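控制循环里不要等任何人：与 Gukon 软件组谈双臂折叠衣物的程序

Gukon 的软件组在 Oei 一栋旧仓库楼的二层，楼下是别家公司的货架。软件组的办公区和机械臂工位之间只隔一道玻璃门，门平时开着，因为写规划的人经常要跑过去看一眼，再跑回来改代码。

接受采访的是软件组负责人，他按公司的惯例要求不写姓名。他读研究生时做的是移动机器人导航，来 Gukon 之前在一家做包装设备的厂里写过运动控制，PLC 和 C++ 都写。谈话从下午两点开始，中间他被叫走过两次，一次是有人合并代码时遇到冲突，一次是快递。

我先问他现在组里在做什么。他说主要是双臂处理衣物，铺开、折叠、摞起来，软件这一侧分成感知、规划、控制和工具。“外面的人最爱问策略模型是什么结构，用了多大的网络。我们花在那上面的时间大概排第三。第一是控制和通信，第二是工具。模型换得很快，今年这个，明年那个，底下那套东西不能跟着一起换。”

底下那套东西叫 Zestbridge。名字是早期一位同事取的，没有什么含义，后来文档和目录都用了这个名字，也就不改了。它夹在策略模型和电机驱动之间：上面进来的是一段一段的动作，下面出去的是每个控制周期的关节目标。

他解释为什么需要这一层。模型推理一次给出一小段未来动作，推理需要时间，时间长短还不固定，显卡上有别的任务时会更慢。电机那边却不能等，每个周期都要有一个目标值。“最早的写法很直接，模型算完了发给电机，电机执行完了再让模型算。手臂一顿一顿的。抓硬的东西，顿一下也就顿一下，拎着一件衣服顿一下，布就开始晃，下一帧图像里布在晃，模型没见过晃成这样的布，它就给一个奇怪的动作，然后更晃。”

于是他们把两边拆开。控制循环跑在单独的进程里，频率是 600 赫兹，进程绑定核心，里面不分配内存，不写日志文件，不加锁。模型那边随便什么时候算完，就把新的一段动作放进环形缓冲区。控制循环每个周期看一眼有没有新的，有就接上，没有就把手里这段继续走下去。

“控制循环里不要等任何人，这句话贴在我们的代码评审清单第一条。”他说，“网络不等，磁盘不等，相机也不等。谁的代码里出现一个会阻塞的调用，评审就不通过，不用讨论。”

我问，手里那段走完了，新的还没来怎么办。

“减速，停住，保持力矩。不是断电，是停在那里。”他说这件事他们改过几版。第一版是保持最后一个目标值，等于急停，夹着的布会甩出去。第二版按最后的速度继续外推，听起来平滑，结果有一次推理进程崩了，手臂沿着原方向一直走到软限位。现在的做法是在动作段的末尾预先接一条减速曲线，这条曲线在收到动作段的时候就算好，存在同一块内存里。有新动作来，曲线作废；没有，就照着走完。他说这样做还有一个附带的好处，限位检查可以连同减速曲线一起查，收到动作段时就知道最坏情况下手臂会停在哪里，如果停的地方不合法，这一段直接拒收。

两段动作怎么接，是另一个麻烦。新的一段是根据稍早之前的图像算出来的，等它到的时候，手臂已经往前走了一截。如果从新段的开头放，手臂会往回拉一下；如果按时间戳跳到对应的位置，衔接处的速度又对不上。

“我们试过加权平均，新旧两段在重叠的地方混一下。大部分时候没事。有一种情况会出事，就是旧的那段打算从左边绕，新的那段打算从右边绕，平均一下，从中间穿过去。”他说现在的规则是先比较两段的差异，差异小就混合，差异大就选一个，并且至少坚持执行一小段时间才允许再换。选哪个，由一个代价函数决定，里面主要看速度突变和另一条手臂的位置。“有人觉得这样写太土。可是这个函数你能读懂，出了问题能查出是哪一项把它推过去的。”

关于时间戳，他讲得比我预想的长。系统里有相机的时钟、推理主机的时钟、控制机的时钟，电机驱动器自己还有计数器。最初他们用的是图像到达主机的时间，后来发现从曝光到到达之间的延迟在变，USB 口上多插一个设备就不一样。训练数据里图像和关节角之间错开的那一点时间，每次录制都略有不同。

“模型会学到一个平均的错位。你看损失曲线看不出来，看单独的轨迹也看不出来。表现出来的症状是夹爪合得早了一点，或者晚了一点。夹硬的东西没关系，夹布边，早一点就夹空，晚一点就把边推皱了。”

他们花了一个多月处理这个问题。现在所有数据都记录源头时间戳，控制机做主时钟，其他设备定期对时，对时的偏差也作为一个通道写进记录里。他强调最后这一点：偏差本身要留下来，因为日后重放的时候，你会想知道当时的时钟到底准不准。

说到重放，就要说到 Bultik。这是组里自己写的记录与回放工具，也是他认为投入最值的一块。它的第一个版本只是一个脚本，把关节角画成曲线，旁边放相机画面，能用键盘一帧一帧往前走。后来加上了搜索、标注、对比，再后来能把一段记录当作输入重新喂给控制进程，检查新代码的输出和当时有什么不同。

“原来改控制代码，大家心里没底，改完要在真机上跑一个下午。现在提交之前先过一遍回放。”回放库里目前有 1,273 段记录，有正常的，更多是出过问题的：夹空、碰撞、通信中断、某个关节过热报警、衣服挂在夹爪上不下来。每一段都有一行文字说明当时发生了什么，希望程序怎么反应。

我问这些说明由谁来写。他说谁在现场谁写，当场写，不许拖到第二天。“隔一晚上就只记得‘手臂动得怪’。什么叫怪？当场写，会写成‘左臂放下衣角之后没有抬起，直接横移，把叠好的那件蹭歪了’。这句话就有用，可以直接变成一条检查。”

他打开电脑给我看了几条。检查是用普通的 Python 写的，每条很短。有一条要求夹爪张开之后，在横向移动超过某个距离之前必须先有一段向上的位移。另一条要求两条手臂末端之间的距离在任何时刻都不小于设定值，例外情况要显式声明。还有一条只检查日志，要求每次拒收动作段时都写明是哪个约束没通过。他说最后这条是吃过亏才加的，有一阵子手臂经常莫名其妙停住，查了很久，是某个关节的速度上限在配置文件里写错了单位，程序一直在正确地拒收，只是没有说为什么。

配置文件这个话题让他又说了一会儿。控制软件里的参数多，每台工位的安装位置又略有差别，参数就有了很多份。一开始大家复制粘贴，改一改，文件名后面加个 new，再加个 final。后来他们把参数分成两类，一类跟着代码走，一类跟着硬件走。跟着硬件的那部分写在工位自己的目录里，启动时程序读取驱动器的序列号，和文件里登记的对不上就不启动。

“有人抱怨过，说换一个电机还要去改文件，麻烦。是麻烦。以前不麻烦的时候，换了电机，零位没改，手臂启动以后慢慢往桌面上压。”

我请他谈谈衣物对规划有什么特别的要求。他想了想，先讲的是不能用的方法。常规的抓取规划要有物体模型，知道形状，算抓取点，算路径，检查碰撞。布没有固定形状，碰一下就变了，变成什么样和布料、摩擦、原来的褶皱都有关系。他们试过用布料仿真来预测，单件 T 恤在仿真里能折得很好，换到桌上就差得远，而且仿真一步的时间比手臂动一下还长。

“所以我们放弃了预测布会变成什么样，改成只做短的动作，做完看一眼，再做下一个。这里模型确实比手写规则强，手写规则写到最后全是例外。”

手写规则没有全部扔掉。他说目前的分工是这样的：模型决定手往哪里去、什么时候夹，规则决定什么绝对不能做，以及任务走到了哪一步。任务状态是一台很朴素的状态机，取衣、铺开、折叠、归堆，每个状态有进入条件和退出条件。模型可以建议切换状态，状态机可以不同意。

为什么不让模型自己管到底？他说试过。模型有时会在“铺开”上停不下来，衣服已经够平了，它还在拽，拽平这边，那边又起皱。人类操作员示范的时候也有这个毛病，有的人追求平整，有的人差不多就开始折，数据混在一起，模型就犹豫。状态机里加了一条，铺开这一步超过时间上限就强制进入折叠，不平也折。“折出来丑一点，总比折不出来好。而且操作员看到的是一个会往前走的程序，不是一个卡在那里的程序。”

他提到操作员的时候停了一下，补充说示范数据的采集流程也是软件组在管。采集时人用主手臂带着从手臂做动作，软件要做的是记录、校验、切分。切分曾经是人工的，看视频，标起点终点，非常慢，不同的人标得也不一样。现在是程序先根据夹爪开合和末端速度切一遍，人再改。第一批训练用了 2,000 段示范，后来清洗时删掉了不少，删的理由五花八门，最多的是开头有一段手臂没有动，操作员在等，或者在看手机。

“没动的那段不删，模型就学会了等。它会在开头停着，你以为程序挂了，其实它在学人发呆。这个问题我们查了一个星期，先查通信，再查推理进程，最后有人把训练数据随便点开几条看，每条开头都不动。”

他说这件事之后组里定了一个习惯，每周抽一个小时，大家坐在一起看原始记录，不看指标，只看录像和曲线。谁觉得哪里不对就喊停。写感知的人能看出手臂的抖动，写控制的人反而常常注意到光照变了。

感知部分他讲得比较克制，说这不是他的专长。目前的感知模块输出的东西不多：衣物的轮廓，桌面上哪些区域可以用，哪一摞是已经折好的，待处理的那堆还有没有。轮廓来自分割网络，后面几项大部分是几何计算。他们曾经想让感知模块给出领口、袖口、下摆的关键点，准确率在平铺的衣服上很高，一旦揉成团就没法看，下游用了反而更差。后来关键点只在状态机确认衣服已经铺开之后才启用，而且必须带着置信度一起传下去。

“下游怎么用置信度，写在接口文档里，低于阈值就当没有。以前是每个人自己决定，有人乘权重，有人忽略，有人根本没读那个字段。”

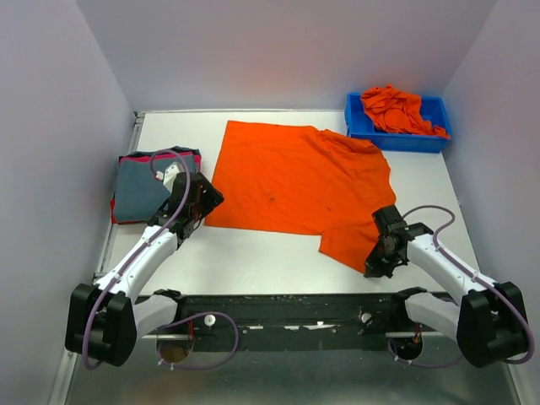

共享桌面的占用管理是他们最近在改的一块代码，也是他自己写得最多的一块。问题出在折叠的工作区和存放成品的地方离得太近。桌子就那么大，装衣服的蓝色塑料筐靠在右上角，筐里的橙色布料堆得比筐沿还高，中间摊着正在处理的橙色 T 恤，左边紧挨着就是叠好的一摞。左臂的夹爪要到 T 恤左缘去，就会悬在那一摞上方，这在几何上绕不开。早先的程序把已折好的衣物当作普通障碍物，加一圈安全边距，结果左臂规划不出路径，任务停住；把边距去掉，夹爪又会在放下布角之后蹭到旁边那摞。现在的写法是把桌面分成格子，每格有一个高度和一个属性，成品区允许从上方经过，不允许低于设定高度，夹爪张开和闭合时的高度要求也不一样。

他把这个东西叫占用表。两条手臂各自往表里登记接下来要用的区域，登记带有过期时间，过期自动释放。右臂登记了中间靠右的一片，左臂要进来，就得等它释放，或者走高一层。等待发生在规划层，不在控制循环里，控制循环照样按自己的周期走。

“过期时间很关键。第一版没有过期，规划进程重启之后，旧的登记还在表里，两条手臂互相让，谁也不动。日志看着一切正常，每一边都在礼貌地等对方。”

我问他线缆算不算在占用表里。他说不算，线缆单独处理，目前也处理得不好。手臂外面走线，弯曲的时候会拱起来，拱到哪里和关节角有关，也和扎线的松紧有关，没有准确的模型。他们的办法是在碰撞模型里给手臂外侧加了一层比较厚的包络，再限制某几个腕部姿态。代价是有些本来够得着的姿态不能用了。“有同事在做一个小的回归，用关节角估计线缆的最高点。效果还行，没有合进主分支，回放测试里有几段过不了。”

颜色相近的衣物也给占用表添过麻烦。感知模块要区分桌上的这一件和筐里的那一堆，颜色一样的时候，分割结果偶尔会连成一片，格子就跟着连成一片，程序以为衣服一直铺到了筐边上。解决的办法没有动网络，是把筐的位置写进工位配置，筐所在的格子固定属于来料区，不参与衣物轮廓的计算。他承认这样写死了筐的位置，有人把筐挪一下，程序就错。后来又加了一个启动时的检查，比对筐的边缘和配置里登记的位置，对不上就提示。

谈到这里他被叫去处理合并冲突，回来之后我们说到代码本身。Zestbridge 的核心部分是 C++，外围和工具是 Python，两边通过共享内存交换数据，没有用现成的机器人中间件。他说这个选择组里争论过很久。现成的中间件生态好，驱动多，新人一来就会用；缺点是控制循环里的时延不好控制，出了问题要往别人的代码里查很深。折中的结果是控制这一侧自己写，对外提供一个适配层，想用中间件的人可以从适配层接出去，但是只读，不能往控制循环里写。

“只读这件事，每隔几个月就有人来问能不能开个口子。都是好理由，调试方便，演示方便。一直没开。”

写 Python 绑定的时候他们踩过一个坑。推理进程里，Python 的垃圾回收偶尔会卡住一下，动作段送得晚，手臂就进入减速，看起来像打了个嗝。后来在推理循环里关掉自动回收，改到每次任务结束之后手动做。他说这种问题单看每一处都很小，难的是怎么看见它。Bultik 里现在有一条时间轴，把推理开始、推理结束、动作段到达、动作段启用全部画在一起，旁边是关节速度，嗝在哪里，原因在哪里，上下对着看就行。

这条时间轴最初是一名实习生做的，做完人就回学校了，代码没有注释，后来被重写过一次，界面还是原来的样子，连配色都没有改。

测试怎么做，我也问了。他说分成几层。最底下是单元测试，测插值、限位、缓冲区这些。上面是回放测试，用记录喂，比较输出。再上面是在仿真里跑整个流程，仿真里的衣服用一块几乎不变形的板代替，只测流程和通信，不测折得好不好。最后才是真机。真机测试每晚自动跑，跑完由早上第一个到的人看结果。

“用板子代替布，外面来的人看了会笑。可是状态机切换、占用表、超时、重启恢复，这些跟布软不软没有关系，用板子测得又快又稳定。折得好不好只有真机能回答，那就留给真机。”

夜间测试也出过事。有一段时间，测试总是在凌晨失败，白天重跑又通过。他们怀疑过温度，怀疑过光照，最后查出来是同一台交换机上的备份任务在凌晨启动，对时的报文被挤得很晚，时钟偏差变大，图像和关节角又错开了。把偏差写进记录的好处在这里用上了，打开那几晚的通道一看，曲线在同一个时刻往上跳。现在对时走单独的网口。

我问他，这套系统里他最不满意的是什么。他说是恢复。任务中途出了问题，程序停下来，这一步已经做得不错；停下来之后怎么接着做，还很弱。手里夹着衣服停住的时候，是放下，还是回到上一步，还是叫人？目前大多数情况是叫人。状态机里给恢复留了位置，里面写的动作只有三种：原地松开，抬高后松开，退回到初始姿态。哪种情况用哪一种，用一张表查，表是根据回放库里的记录一行一行加出来的。

“松开最安全吗？也不一定。夹着一角松开，衣服掉下去会盖住成品那一摞，后面的感知全乱。这个我们在表里单独加了一行。”

也有人建议让模型自己学恢复，专门采集一批从失败状态开始的示范。他们已经开始采了，由操作员故意把衣服弄乱，再从那里接手。问题是人故意弄乱的样子和程序自己弄乱的样子不太像，程序弄乱的方式人想不到。现在改成从夜间测试里挑，程序在哪里停下，就保留那个现场，第二天操作员直接从那里开始示范。这样采得慢，一个晚上也就得到几次机会，但是数据对得上。

接下来一段时间的计划，他列了两件事。一件是把占用表从固定格子改成可以变分辨率，桌面边缘不需要那么细，两件衣物相邻的地方则不够细。另一件是把 Bultik 的检查语言整理出来，让不写代码的操作员也能加规则。他说现在操作员看出问题，要写成文字交给软件组，软件组再写成检查，中间会丢东西。他们试过让操作员直接在时间轴上框出一段，然后从下拉菜单里选，菜单做得太长，没有人愿意翻。下一版打算只保留常用的几项，其他的还是写文字。

我又问，会不会把 Zestbridge 开放出来给别人用。他说讨论过，公司没有反对，卡在文档上。内部用的文档默认你坐在工位旁边，随时可以问人，很多关键的事情没有写，比如哪些参数改了以后必须重启，哪些可以在线改。去年他们找隔壁组的人照着文档从头装了一遍，那位同事在第一页就卡住了，缺一个内核参数，组里所有机器早就设好，大家都忘了有这回事。

从头装的那次，最后列出来的问题都进了工单系统，标签就叫“文档”，现在还开着一部分。他说打算在十二月之前关掉，先关安装，再关配置，占用表那一章要等代码改完再写。

采访结束时，玻璃门那边有人问他能不能重启控制进程。他先问了一句手臂上夹没夹东西，对方说没有，他说可以，让对方重启之前把今天下午的记录存一份。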